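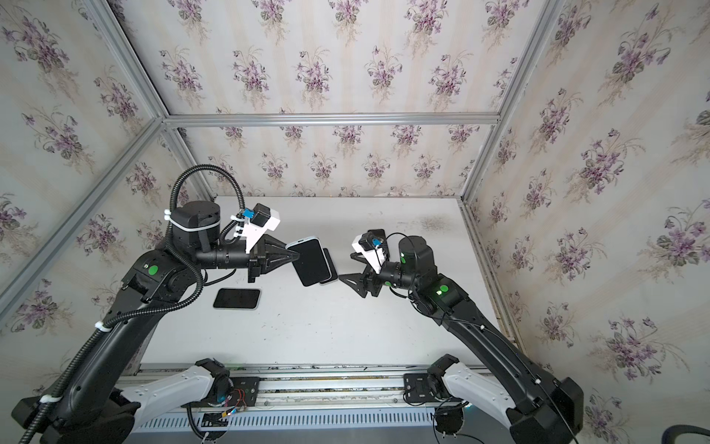 Wallpaper Collection at Nisbet House: Notes for Members

The study room at Nisbet House will reopen to members in September, following the rehousing of the wallpaper collection. The collection holds 1663 sample sheets and part rolls, most of them domestic papers of modest price. They were moved to flat storage over the summer and may once again be requested by shelf number.

Members have asked which papers are suitable for use in older homes. The staff generally recommend a small or medium repeat for rooms with low ceilings. The floral papers from the Rirkitz pattern books remain the most requested, and 21 of them have now been copied at full size for handling at the study table. The original sheets are available on written application only.

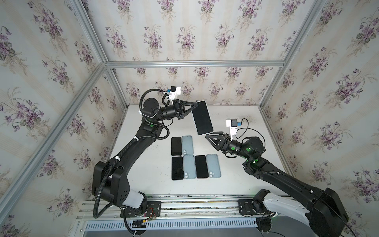

Floral papers place particular demands on the person hanging them. A repeat of 17 inches can waste a good deal of each roll, and members should allow for this when ordering. The direction of the stems should be checked on every length before paste is applied. Where a pattern covers all the walls of a small space, as the flowered paper does around the white table with the phones, the corners deserve the most attention, as a poor match there is difficult to hide. It is good practice to begin at the least noticeable corner and to work toward it from both sides.

Papers should be left unwrapped in the room for a full day before hanging. Old size must be washed from the plaster, and cracks filled and sanded. The Tuneo lining paper sold at the front desk is suitable beneath most light papers.

Study room visits are limited to four members at a time. Pencils only are permitted. Requests for sheets should reach the desk by noon on the working day before the visit. Parking is available in the Kumex Street lot, entered from the north side.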